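Ticket 518: Packing slips print blank after the first page
Product: Wirkine Shop, packing and labels
Account: Ernstead Knit Goods
Priority: Normal
Status: Closed

Opened by the shop, Thursday, morning

We print packing slips in batches from the Orders page. Since the last update, the first slip in a batch prints the way it should and every slip after it comes out with the header and footer but no item lines. The order number is there, the ship-to address is there, and the table in the middle is empty.

It happens with any batch of two or more. If I open a single order and print from there, the slip is complete. That is what we are doing now, but we had 40 orders waiting this morning and opening each one takes too long.

Printer is an Ehlers desktop label printer on USB. We use the same one for postage and have no trouble with postage labels. Slips are set to the narrow roll layout. Computer is a Windows laptop, browser is up to date.

What I have tried so far:

Turned the printer off and on. No change.
Put in a new roll. No change.
Signed out of Wirkine and back in. No change.
Cleared the browser cache. No change.
Printed the batch to PDF instead of to the printer. The PDF has the same blank tables, so I don't think it is the printer.

The orders themselves look fine on screen. Items, sizes, colors and quantities are all listed when I click into them. Most of this week's orders are socks, including the red knitted one with the white cuff, and those are regular listings with nothing custom on them. We have not changed the slip template since spring.

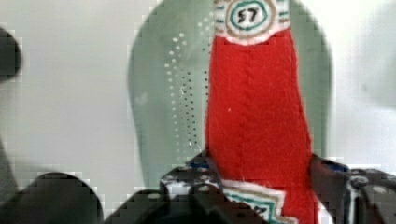 Wirkine Support wrote back at noon that the PDF test was useful and that the Ehlers driver could be left alone for now. They asked whether the slip template had the "Show item thumbnail" box checked, and whether the blank slips stayed blank with the box cleared. They also asked for the template name and the time of the last failed batch, so they could match it against the server log.

Shop, 12:40 p.m.

Thumbnail box was checked. I cleared it, saved, and ran a small batch of 3 orders. Same result. First slip good, the other slips blank in the middle.

Template is called Narrow Roll Copy. It is a copy of the standard narrow roll template with our return address added at the bottom and the price column taken out. The last failed batch was the one I just ran.

I also tried the full-page template on our office printer. All the slips were complete. So it seems to be something about the narrow roll template or our copy of it.

Wirkine Support, 1:55 p.m.

Thank you for testing the full-page template. We found your batch in the log. The item lines are being sent to the template for every order, so no order data is missing. They are being dropped when the page is laid out.

Please try the original narrow roll template, without your changes. Go to Settings, then Printing, then Templates, and choose Narrow Roll from the built-in list. Run the same batch again. Please do not delete Narrow Roll Copy yet. We would like to look at it.

Shop, 2:20 p.m.

Original Narrow Roll works. All slips complete, straight to the Ehlers. It prints prices, though, and a lot of our orders go out as gifts, so we can't use it as it is.

Copy is still there, I have not touched it. Go ahead and look.

Wirkine Support, 3:45 p.m.

We have looked at your template and can reproduce the problem on a test account.

When the price column is removed, older templates keep a hidden row that used to hold the subtotal. Before the update, the hidden row was ignored. The new layout code reads it as the end of the table and does not start a new table for the next order in the batch. The first slip is not affected. Printing one order at a time is not affected either, which matches what you reported.

Two ways to get around it:

Option one. Make a fresh copy of the built-in Narrow Roll template, open the column list, and set Price to Hidden. Do not use Remove. Then add your return address to the footer block again.

Option two. Keep your current template and wait for a fix. We do not have a release date for it.

Option one is what we suggest. It should keep working after the fix.

Shop, 4:30 p.m.

Did option one. The column list was not where I expected. It is under Layout, not under Fields, in case someone else reads this and goes looking. The address went back in with copy and paste.

Ran the same small batch: all complete, no prices. Then ran the rest of the waiting orders. Slips are fine.

One leftover problem. The item name column is narrower than it was, and longer names now wrap to a second line and push the quantity down. Our Birkari mitten listings have long names and they look messy. Not urgent.

Wirkine Support, 4:50 p.m.

A hidden column still holds its width. In the same column list, set the width of Price to zero and set Item Name to Fill. Save the template, then close and reopen the print window, or it will go on using the old widths.

Shop, 5:10 p.m.

That fixed the wrapping. The longest Birkari name still runs onto a second line, but it did that before too. I have made the new template the default and renamed the old one so it doesn't get picked by mistake.

You can close this one. Please let us know when the fix is out.

Wirkine Support, 5:15 p.m.

Closing. The layout problem has been passed to the development team and this ticket is linked to it, so you will get an email when the fix is released. Replying to that email will reopen the ticket.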